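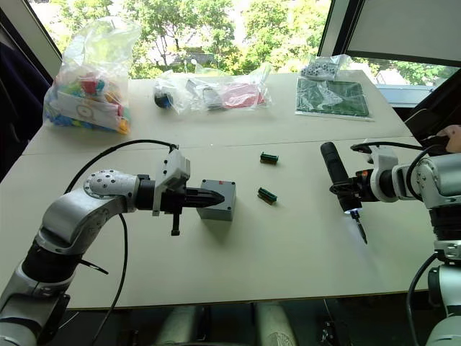
Bench notes / Evaluations

January, Rasto two-arm kit, second session

Setup as before: left arm on the gripper, right arm carrying the powered tool, both reaching in over the middle of the white table. The gray box is the work piece for now. Left side braces it with the fingertips, right side comes in from above with the tip down. The two green connector blocks are next and stay between the arms so we don't have to re-teach the approach.

Hand guiding on the right arm is good. Light touch near the top is enough to move it. Ya-wen thinks it's too light and wants the threshold raised before anyone else trains on it. Setting is now 40, was 14 from the vendor.

Cables are my main complaint. The one on the left goes up and over the wrist in a big loop, and the tool cable runs back over the right arm. Rasto sells a dress pack for 700 per arm. Hideaki says the Hunska clips would do, will ask for a sample.

Teach software saved both programs. Renaming a waypoint still drops its speed value, reported to Rasto support.

To do:
- repeat run on the box, 3000 cycles, log the grip force
- connector blocks, pins up
- get the Peng quote for comparison
- Wai-kit to check the tool mount screws before the long run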